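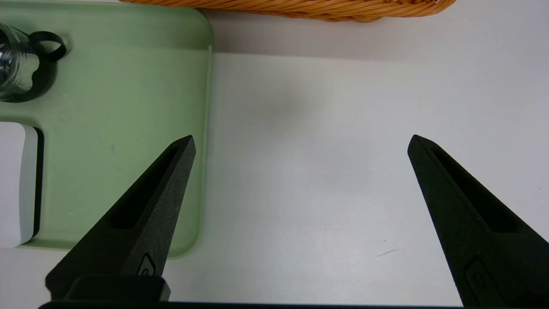

Gripper open over the table, green tray to the left.

The fingers are the third set. The first two were printed with a straight inner face and flexed under load, so the slot now runs on a diagonal and the tip tapers more. I weighed neither version. What I did measure was repeatability at the tip, and the new set is better by enough that I stopped looking for slack in the wrist.

Calibration took most of the evening. The routine is one Dean Lockwood wrote for the Derance controller and I ported to ours: drive to 6 poses, record joint angles, solve for the offset between wrist camera and flange. It converged after I threw out one pose where the elbow was close to straight. The residual is still larger on the left arm than on the right. I suspect the base plate, which I bolted down in March and have not retorqued.

The task is a plain one. Objects go from a tray into a basket, one arm at a time, with the other parked clear. I cap the joints at 90 degrees per second, mostly for the sake of the cables, and log at 1,000 Hz to a ring buffer that gets written out only when a grasp fails.
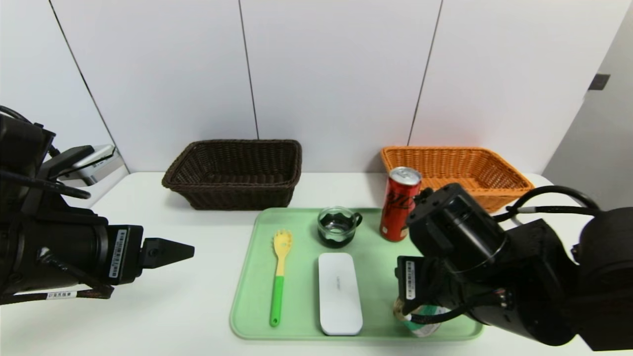

Grasp order matters more than I had allowed for. Anything tall near the back rim limits the approach angles for whatever sits in front of it, and the planner, left alone, picks by distance and pays no attention to height. I added a cost term for clearance – 317 lines including tests, most of them tests – and the planned paths look more sensible in the viewer.

Still open: the left base plate, a timeout in the Pellow driver when both grippers are polled together, and a proper strain relief at the wrist. Poppy Heywood has offered a spare clamp for the last one.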